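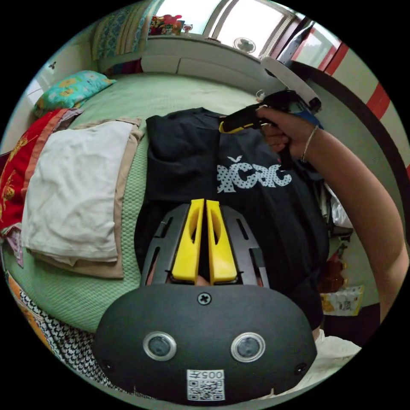
3.2 Collecting folding demonstrations in homes

Policies for handling cloth are limited mainly by the range of garments and surfaces present in their training examples. Our earlier set, recorded on a single lab table, gave a policy that folded the lab's own shirts well and failed on most garments brought in from outside. For the Weltholm set we therefore moved collection into occupied homes and replaced teleoperation with a pair of hand-held grippers, one per hand. Figure 1 gives the view from one of the two grippers during a t-shirt episode: the yellow fingers of the recording unit point toward a black shirt on a bed, and the second unit is held over the cloth near the printed graphic. The bed is left as the household keeps it, with other fabrics and a pillow remaining within the field of view.

Figure 1. View from one hand-held gripper during a shirt episode. The second gripper enters from the right.

Each operator recorded in their own home after a training session of 30 minutes. Operators were told to work at their usual pace and to use any folding order they preferred, provided that both grippers were used at least once in the episode. No fixed starting pose was set for the garment. Before each episode the operator picked up the garment, dropped it on the work surface and spread it only as far as they would in ordinary use. Episodes in which a bare hand touched the cloth after the start signal were discarded. The start and end signals were given by closing both grippers fully and holding them closed for two seconds, so that segment boundaries could be found from the finger width signal alone.

The set contains 3,000 episodes after filtering, drawn from 55 homes. Shirts make up the largest class, followed by towels and trousers. Episode length varied widely and could reach up to 70 seconds for long-sleeved shirts. We did not trim slow episodes. In a small pilot, trimming removed many of the recoveries that follow a missed grasp, and the policy trained on the trimmed data repeated the same failed grasp at test time.

The two video streams were aligned by clock offset and then corrected using the start signal. Gripper poses were estimated offline with the Postotis tracker. Tracking was least reliable when a gripper was close to a plain sheet with little texture, and episodes with a tracking gap longer than one second were removed. Patterned bedding and objects in the background reduced the number of gaps, and we asked operators not to clear the room before recording.

Labels were added in two passes. In the first, Kristine Pangilinan marked the garment class, the work surface and the final state (folded, partly folded or abandoned). In the second, Reginald Haverford reviewed all abandoned episodes and a random sample of the others. Disagreements were mostly between folded and partly folded, and were settled by comparing the last view from each gripper. Partly folded episodes are kept in the training split with their label and are left out of the test split. Section 3.3 describes how the labels are used to weight the loss.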